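Pullum Notes, August
From the software bench at Arrieta

We finally merged the new grasp planner on Wednesday, and I have been waiting weeks to write this one up! If you only skim these notes for the breaking changes, skip to the section called "What you need to change." Everyone else, get a coffee.

Why we rewrote the planner

For those who joined the list recently: Pullum is our control and planning stack for the bin stations. It takes in whatever the cameras see, decides which thing to pick up, decides how to get there, and then sends joint targets to the arm until the thing is either in the gripper or clearly not going to be. Up to now those were separate programs that passed messages to one another, and each one trusted the one before it completely. Perception said "block here, this pose" and the planner believed it. The planner said "go this way" and the controller went.

That worked fine for tidy rows. It worked badly for heaps. When two blocks lean on each other the pose estimate can be off by a finger width, and the old planner had no way of knowing that the estimate was shaky. It would line up a beautiful approach on a block that was really a bit to the left, close on air, back off, and then do exactly the same thing again, because perception kept giving it the same answer. Anybody who has watched the loop at four in the afternoon knows the feeling.

So Covadonga Cabello and I pulled the middle out and started again. Perception now hands over a small set of possible poses for each object with a weight on each one, and the planner scores every grasp against all of them. A grasp that is pretty good for every likely pose beats a grasp that is perfect for one and hopeless for the rest. It sounds obvious written down like that. It took us most of the spring to make it fast enough to run between picks.

How the scoring works now

The planner draws 200 candidate grasps per cycle. Most get thrown out right away: fingers through the bin wall, fingers through a neighbor, wrist somewhere the elbow can't follow. The cheap checks run first and the arm kinematics run last, which is the reverse of how we had it before (my fault, I wrote the old one and I was proud of the kinematics). Whatever survives gets scored on three things: how well the fingers would sit on the object across the possible poses, how much room there is on the way in, and how far the arm has to travel.

There's a fourth term that Covadonga added late one evening, and I love it. If a grasp on this object has just missed, every candidate close to the missed one gets a penalty that fades over the next few cycles. So the arm tries something different. It will come in from the other side, or go for a neighbor and come back later. We didn't write any "retry" logic at all, and the old retry module, with its timers and its counters and its eleven flags, is gone. Deleting that file was the best part of my month.

Travel distance is weighted quite low on purpose. We tried it higher and the arm got lazy, nibbling at whatever was nearest until only the awkward pieces were left along the far wall. Keep it low unless you have a good reason, and if you do have one, please tell me, I'd like to hear it.

Foam, and why we keep coming back to it

We do nearly all our planner work on foam blocks. They're light, they forgive a bad approach, and the shapes are simple enough that when something goes wrong you can usually see whether perception or planning is to blame. The yellow ones are the current test set, with bars, flat blocks and half-cylinders in one clear bin.

Half-cylinders are my favorite. One lying on its curved face can rock, so a grasp that touches one finger early will roll it out from under the other. The planner has to learn to care about both fingers arriving together, and the new scoring does that pretty much for free: a grasp that depends on the object staying put scores badly as soon as you wiggle the pose a little. When I saw the numbers for those come out above the numbers for the plain bars I ran the whole batch a second time, sure I had swapped the labels. I hadn't.

Clear bins are a different kind of fun. The walls catch light and the rim throws reflections, and the depth data along the edge is full of holes. We used to paper over that by cropping the rim out, and with it went any block that was leaning on the wall. Now the bin is a known shape in the planner's world model, fitted once at startup, and perception is allowed to say "I don't know" near the edge. The planner reads a hole as "maybe something, go carefully" and widens the clearance there.

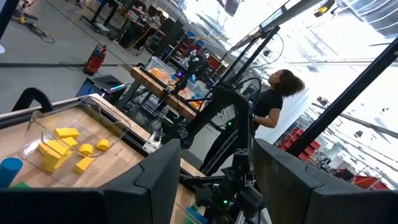
What you need to change

Most of you can update and carry on, but a few things will bite.

The old message with a single pose per object is gone. If you have a viewer or a logger that reads it, use the new one and take the pose with the highest weight. That gives you what you had before. Fulgencio Collado has already ported the dashboard, so you can copy his reader, it's short.

Gripper geometry now lives in one file per gripper, and both the planner and the collision checker read it. Before this there were two copies and they had drifted apart. If you have changed your fingers since spring, measure them again and put the real numbers in. Wide, blocky fingers matter much more than they used to, because the planner is now willing to reach between objects and needs to know how much space it takes up doing so.

Camera calibration has a freshness check. The stack will refuse to start in automatic mode if the wrist camera calibration is missing, and will print a warning if it's old. You can silence the warning. Please don't silence it forever.

Parameter names have changed for everything under "approach." The converter handles 42 of them and will list anything it couldn't match at the end of its output. Read that list before you start the arm!

Simulation got a lot better too

Aitana Olmedo rebuilt the replay tool alongside all this, and it deserves its own issue, but I can't leave it out. You can now take any recorded pick, freeze it at the moment the planner made its choice, and see all the surviving candidates drawn over the bin, colored by score. Click one and it shows the parts of the score separately. Then you can change a weight and watch the ranking shuffle without touching the robot.

I thought I understood our planner. Twenty minutes with the replay tool showed me that the clearance term was being counted twice for any grasp coming in straight down, and had been since the very first version. We all believed that the arm just "liked" slanted approaches. We had even explained it to visitors. It's fixed now, and vertical grasps are back in the mix where they belong.

The tool also lets you swap the planner version under the same recorded data, so you can put old and new side by side. Severino Herrero went through a stack of recordings from the Mirkia bench this way and found four picks that the old planner got right and the new one got wrong. Those are the most useful recordings we have. Three came down to one bug in how we merge poses for objects that look the same after half a turn, and that's fixed in the merged version. The last one is still open. It involves two flat blocks stacked so neatly that perception calls them one thick block, and I don't think the planner can be blamed for that, but we're leaving it under the planner's name until somebody proves otherwise.

Numbers, for those who asked

The regression suite stands at 197 recorded bins, and the new planner now matches or beats the old one on all but that last recording. Planning time per cycle has dropped as well, mainly thanks to the reordered checks. I'm not going to print a success rate yet. We changed the foam set partway through and the before and after wouldn't be comparing the same thing, so I want a clean week of runs first. It'll be in the next notes, good or bad.

What's next

Soft limits on the controller side. At the moment the planner knows about uncertainty and the controller doesn't, so it drives to the chosen grasp at the same speed whether we're sure or guessing. Crescencio Cuesta has a branch that passes the spread of the poses down to the controller and slows the last bit of the approach to suit. I tried it on one station and it's lovely to watch, though it's still too timid when the blocks are packed close together.

Shared cell timing. With more than one station in a room, we'd like recordings to line up on one clock so the replay tool can open them together. The Zevico group has asked for this too and has offered to test.

Smarter emptying. Right now the planner picks the best grasp at each moment and has no idea that taking one block might free up three others. A short lookahead would help a lot with leaning pieces. Covadonga has a notebook with some early work in it, and if you like this kind of problem she would welcome company.

Office hours are at 3 p.m. on Wednesday as usual, in the room next to the stations. Bring recordings, the weirder the better. If your converter output has a long list of unmatched names at the bottom, bring that as well and we'll go through it together.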